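Teaching two arms to pack a pencil case: my demos are all over the place

Posted September 2025 by tamport_tinkerer

Hello everyone, and thank you in advance for reading, because I know I go on a bit. I've been a quiet reader of this board since January and finally have something worth asking.

I help out with an after-work robotics group in Clevcombe. We have a two-arm setup and we drive it by remote control, with one person holding a pair of leader handles while the arms over the table copy along. The idea is that we record ourselves doing a chore many times and then train on the recordings. Our chore for this fall is putting pens and scissors into a pencil case. It sounded so easy when we picked it! We had already done a folded washcloth and a stack of cups without much trouble.

We now have 200 recordings and the trained arms are, well, dithery. They come in over the pens, hang there, drift toward one, drift toward another, and now and then close on nothing at all. The scissors are the worst of it. Sometimes an arm will get hold of a handle loop and then carry the scissors over sideways so they land across the case and won't go in.

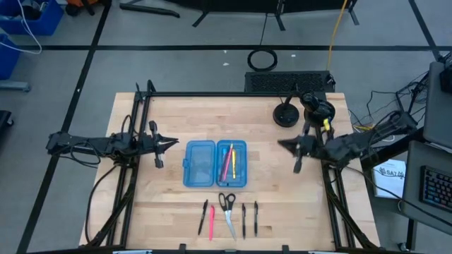
Partway through a run, with pens and scissors still to go in the right half of the case.

Three of us take turns driving, and I suspect we each do it a bit differently. I like to work from one end of the row to the other. One of my friends goes for the scissors first to get them out of the way, and the other picks whatever looks handiest. We also stop and think with the arms up in the air, which I imagine gets recorded along with everything else.

So, should we throw it all out and start over with one driver? Or keep what we have and add more? And does anyone have a trick for scissors? I'd love to hear from people who've done small fiddly things like this by remote control.

masilela_bench

Welcome, and please don't throw anything out yet! I've been exactly where you are, only with crayons and a tin.

My guess is you've put your finger on it already with the three drivers. If the same table full of pens gets answered three different ways, the arms learn a sort of average of all three, and the average of "go left" and "go right" is hovering in the middle. Before you record anything else, sit down together with a cup of something and write out one order that everybody will stick to. It hardly matters which order. We do long things first and then awkward things, and we taped the list up where the driver can see it.

Then go back through your recordings and sort them by who was driving. Train on just one person's and see what you get. It costs you an evening, and if the dithering goes down you'll know for sure. We kept one driver's share of ours, and that smaller pile did better than the whole lot together.

About the stopping and thinking, yes, it all goes in. Trim the long pauses if your software lets you, but leave the little natural slow-down just before the grip. We got too eager with the trimming once and our arms came in like they were swatting flies. Better still, practice the run 8 or 9 times without recording, until your hands know where they're going and you don't need to think up there.

For the scissors, try picking them up across the closed blades, near the pivot, with the handles left alone. The loops give you something to grab but the whole thing swings around underneath. If you find you need to turn them, set them down and pick them up again, and do it the same way every time. A slow, boring demo that always looks alike is worth several clever ones. I know that's hard to hear when you've just gotten good at the clever way!

One more thing and then I'll let you go. Move the pens around between runs, but not wildly at first. Shift them by a finger's width or so, get that working, and then spread them out more.

Detard

more data. we had 1,577 before ours was any good. 200 is nothing

slowhands

I'd gently disagree with the post just above mine, at least as a first step. More of a mixed bag is still a mixed bag. I'd do what masilela_bench says and then add to it.

What I'd put in that hasn't been mentioned is mistakes. Once your plain runs are tidy, record a batch where you start from something already gone a little wrong, like a pen lying across the edge of the case or the scissors turned the opposite way, and show the arms how to put it right. Start the recording after you've set up the mess, so you're only teaching the fixing part. Ours used to drop a marker and carry on as though it were still holding it, bless it, and a couple of evenings of this helped a great deal.

Also decide what your second arm is for. If one arm does all the picking, have the other one wait in the same spot every time, or else give it a proper job such as steadying the case. We let ours wander about while we concentrated on the busy one, and the trained version copied the wandering quite faithfully.

And do check whether your driver is looking at the table or at the camera view. If you're leaning over to peek at something the cameras can't see, the arms have no way to learn what you were going by.

Comments

tamport_tinkerer: Oh, these are wonderful, thank you all. We sorted by driver last night and mine were the messiest, which I'm trying to be a grown-up about. Scissors-first wins the vote.

pegboard_pal: Does the blade grip work with rounded kids' scissors? Ours are quite fat at the pivot.

masilela_bench: It did for us, but open the gripper nearly all the way before you come down. Ours kept nudging them along the table until we did that.

pegboard_pal: Will try it on Thursday, thanks!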